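Wurnholm Tether Utility 2.3

Tethering and firmware software for Woltbridge camera bodies. Posted Apr 25, 2023.

The utility transfers raw files over USB-C or Wi-Fi as they are shot, and installs body and lens firmware from the same window. Version 2.3 adds support for the Urnier 30mm macro and corrects the battery readout on older bodies. Bursts of up to 321 raw files are queued without pausing the shutter.
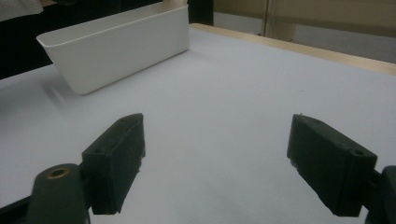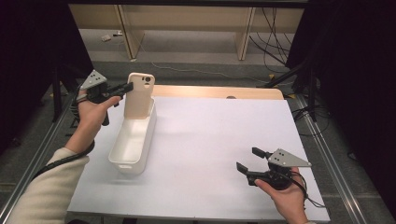 White bin on the white-topped table.

Requirements

Windows 10 or later, or macOS 11 or later
2 GB free disk space
USB-C data cable — charge-only cables are not detected

Licensing

A single license costs $39 and covers two computers. Owners of version 2.0 or later update free through the Help menu. Presets exported from Pálfi Raw can be imported, except for lens profiles, which must be downloaded again.

Known issue: Wi-Fi transfer stops if the body enters sleep mode. Set Auto Power Off to Disabled before connecting.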